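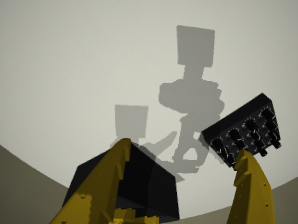
Unit 4: Shore power for ships in port

Reading for this unit: chapter 6 of the course book, and the Pultley port case (18 pages, in the course folder). Please read the case before the seminar. The lecture only uses parts of it.

4.1 Why a ship burns fuel when it is not moving

A ship at the quay still needs electricity. Lights, pumps, ventilation, kitchen, computers and, on many ships, cooling for the cargo. Normally this electricity comes from auxiliary engines, which are smaller diesel engines beside the main engine. They run the whole time the ship is in port. For people who live near the harbor this means noise and exhaust, mainly nitrogen oxides and fine particles, day and night.

With shore power (also called cold ironing, an old term from the time of coal ships) the vessel takes a cable from land and stops its auxiliary engines. The emissions at the quay become almost zero. The total emissions depend on how the electricity on land is produced. Students often forget this second part in the exam, so I repeat it every year.

4.2 What has to be on the quay

A connection to the local grid with enough capacity
A transformer, to get the right voltage for the ship
A frequency converter, if the grid and the ship do not use the same frequency
A cable system, fixed or on a small vehicle
Safety locks and grounding, so that no one can touch a live plug

The frequency converter is usually an expensive part. Many ships are built for 60 Hz, while the grid in Europe is 50 Hz. In a port which only receives ferries on a fixed route it is sometimes possible to leave the converter out, but then guest ships can not be served.

4.3 The Pultley case

Pultley is a small ferry and cargo port. The ferry Duleo stays at the quay every night, and the cargo ship Malik comes in when there is timber to load. The port wanted to know which of the two should be connected first.

Some values from the case:

Power need of Duleo at night: 67 kW
Power need of Malik during loading: 1,651 kW
Limit of the present grid connection: 2,000 kW

At first look Malik is the obvious choice, because its power need is much larger. However, Malik is in port only a few times per season, and its loading happens at the same time of day when the cold store of the harbor uses most of its power. Duleo needs little, but it needs it every night, and at night the grid has free capacity. Remember the difference between power (kW) and energy (kWh). Power decides how big the equipment must be. Energy decides how much fuel we save.

Oda Boström, who wrote the case, recommends Duleo first. Torunn Aasen gives the opposite opinion in the appendix: she thinks the health effect of large engines close to the school should count more than the yearly energy. Both texts are correct in their calculations. They put different weight on the same facts.

4.4 Who pays?

The port pays for the quay side and the ship owner pays for the changes on board. Each waits for the other. Common ways to get out of this situation are lower port fees for connected ships, public support for the first installation, or a rule that makes connection an obligation. Compare these three with the instruments from Unit 2 (tax, subsidy, regulation).

Preparation for the seminar

1. Calculate the energy used by Duleo in one night of nine hours.
2. How much capacity is left in the grid connection when Malik is loading, before the cold store is counted?
3. Choose Boström or Aasen and defend the position in half a page.

Groups are the same as in Unit 3. Questions about the case go to Valbona Stojanovska, who leads the seminar in October.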